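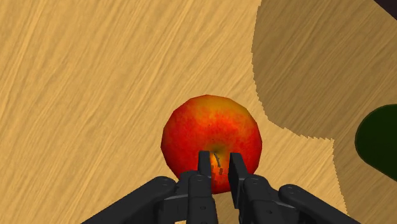
Apple pickup in the Plolano kitchen, simulated.

I've spent 18 evenings steering a gripper toward fruit that doesn't exist, and I still get a little thrill when it leaves the table! Our learner needs over 2,000 examples. Good ones take patience.

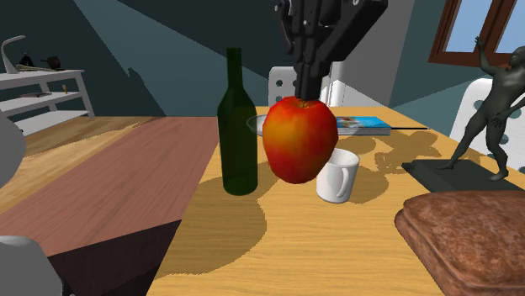
Selorm Agbenyega thinks we should keep the clumsy tries too, as long as they're labeled.

I'm coming around (slowly). On to lifting the apple near the bottle. 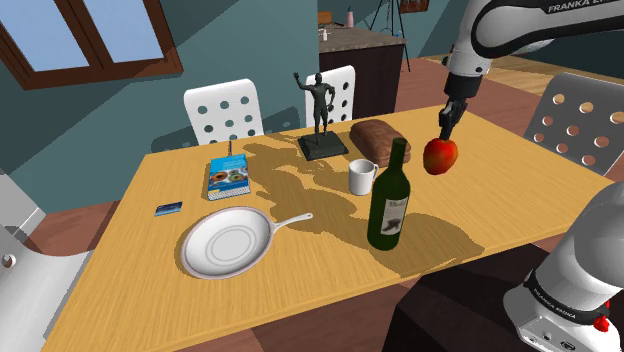 Fostus Robot Learning Club

We meet at 6, bring snacks.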